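Jiltport Tabletop Packing Set: README

Release notes, contents and conventions

Maintainer: Parveen Qureshi
Last revised: August 10, 2023

Summary

Jiltport is a set of records of one household activity: putting packaged goods into an open cardboard box that stands on a table. It covers snack bags, pouches and other soft packages. Hard goods (cans, jars, boxed items) are in the sister set, Flullavton, and use a different label list. Do not merge the two without reading the section on label differences.

The set has 519 episodes. An episode begins when the first package leaves the table or a person's hand and ends when the last package is at rest inside the box. Closing and taping the box are out of scope.

Contents of the release

episodes/ holds one folder per episode, numbered from 0001.
labels/ holds one text file per episode, same number.
boxes.csv lists the cardboard boxes by type, with inner length, width and depth in centimeters.
packages.csv lists package types with color, surface and nominal fill.
tables.csv lists the tables by surface and finish.
splits/ holds the train, validation and test lists.
CHANGES is a plain text log of edits since the first release in March.

Folder numbers are not contiguous. Withdrawn episodes keep their number and are not replaced.

Activity definition

Packing means moving a package from outside the box to inside the box. Shifting a package that is already inside is labeled "rearrange". Taking one out is labeled "unpack", even when the same package goes back in a moment later. Pushing a package down to make room counts as "press" and not as "rearrange", provided the package stays over the same part of the box floor.

A package resting on a flap is outside the box. A package that leans over the rim is inside if more than half of its length is below the rim. Annotators judged this by eye.

Boxes

There are 4 box types. All are plain brown cardboard with top flaps. Flap position is recorded for each side as one of: out, raised, in, not visible. "Out" is any flap folded away from the opening. "Raised" is a flap standing up from the rim. "In" is a flap that covers part of the opening.

Flap position is recorded once, at the start of the episode. If a flap moves later, the label file has a line beginning with FLAP and the time in seconds. Sides are named from the near edge of the table: near, far, left, right.

Box type 3 has softer corners than the others and bows outward when full. Inner dimensions for that type were measured empty.

Packages

There are 11 package types. The surface field takes one of these values:

clear: the contents or the inner side can be seen through the film
shiny: opaque film with strong reflections
matte: opaque film without strong reflections
paper: paper or paper-faced

A clear package may also be marked shiny. The two values are then separated by a plus sign, as in "clear+shiny". Crinkled film produces bright patches that shift as the package moves, and color was therefore assigned from the base color of the film and not from the brightest area. Printed labels on a package are noted as present or absent. Their text is not transcribed.

Colors come from a short fixed list: orange, yellow, blue, green, red, brown, white, other. A package with two large color areas gets the color of the larger one.

Overlap

Soft packages lie across each other in the box, and most of the labeling effort went into this. For every pair of packages that touch or cross in view, the label file carries one line giving the upper package, the lower package, and the degree of cover: slight, partial or mostly. A package with no visible area is not listed at that time, even if it is known to be in the box.

Tables and surrounding items

Tables were left in ordinary use. Items on the table that take no part in the packing are called bystanders and have their own field. The bystander field is free text, lower case, comma separated. Annotators used the most general word they were certain of ("bottle", "cup", "glass") and wrote "item" where they were not certain. Bystanders are not given boxes or outlines.

Smooth tabletops pick up the reflections of ceiling lights. The field "glare" is set to yes when at least one bright spot falls on the table surface. Glare on packages is not recorded, as nearly every shiny package would qualify.

Sample entry

flaps: left out, far raised
package a: orange, clear+shiny, labels present
package b: blue, position behind and left of a
package c: yellow, printing present, position lower right
overlap: a over c, partial
bystanders: smartphone, eyeglasses, cup, bottle, glass, item
glare: yes
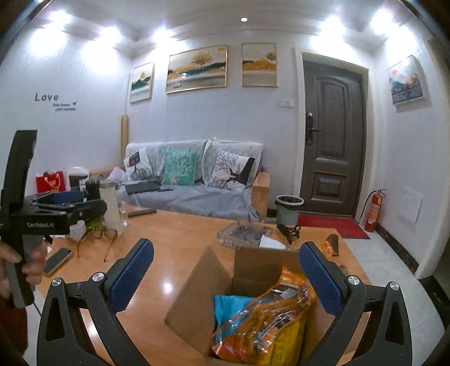
Label differences from Flullavton

Flullavton has no "press" label and treats a raised flap as "out". It also records package height, which has no stable meaning for a soft bag and was dropped here. The script kazmi_convert, supplied with Flullavton, maps its labels to this list. It does not work in the other direction.

Known problems

The far flap is hidden in many episodes with type 2 boxes. It is marked "not visible" and should not be read as "in".

Yellow and orange were confused in an early pass under warm lighting. The affected files were relabeled and are listed in CHANGES.

In 5 episodes the package count at the end is lower than at the start because one bag lies entirely under another. These are kept in the training split only.

Splits

Splits are made by table, so no table appears in more than one list. Package types are shared across lists. Results on unseen package types cannot be read from the standard splits.

Storage and checks

Label files are UTF-8 with one record per line. Run the Flitine checker before reporting a fault in a label file; it finds missing fields, unknown colors and overlap lines that name an absent package. Send remaining faults to the maintainer with the episode number and the line in question.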